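Flidell Automation Group, Cestby site. We are publishing our notes from the gripper and controller comparison as a series of short posts. Questions may be left under any of them.

1/ The comparison covers two grippers, the Lacroix two-finger model and our existing parallel unit, each run under the old controller and under the Zananik controller. All four pairings were tried in simulation before any time was booked on the bench.

2/ Each pairing was given 88 grasp attempts on thin, irregular items. Box-shaped parts were left out, as both grippers passed on those in December and a further round would have told us little.

3/ The simulated camera is fixed close behind the gripper. Black linkages take up a good deal of the lower view at this distance, and the fingers can hide the base of an item just as the approach begins. Brown items with ragged outlines on a pale surface were kept in the set for this reason.

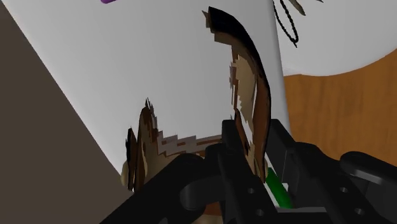

Does a linkage gripper need a different controller from a parallel one?
A standard controller will drive either type, but the fingertips of a linkage gripper may travel in an arc, so the approach height should be corrected as the fingers close.

4/ The Zananik controller applies that correction itself. Under the old controller we entered it by hand from a table of 24 values, and two of those were found to be wrong. The affected runs were repeated and the first results set aside.

5/ Cycle time with the Lacroix gripper was 1130 ms under the old controller and 540 ms shorter under the Zananik. Most of the saving came from removing a pause before closing — the pause had been carried over from an earlier project and was never reviewed.

6/ The parallel unit remains the easier of the two to set up. Staff who change tooling several times a shift may still prefer it, and we do not propose to withdraw it from the Cestby cells.

7/ Camera position will be looked at next. A mount set further to one side should leave more of the item in view, at the cost of a longer calibration. Results will be posted on this account once the bench runs have been checked against the simulated ones.

Related posts
Wrist cameras and side mounts: notes on calibration
Moving a cell to the Zananik controller
Finger pads for thin items
Cestby bench booking: revised hours

Contact the Flidell press desk | © Flidell Automation Group | Back to top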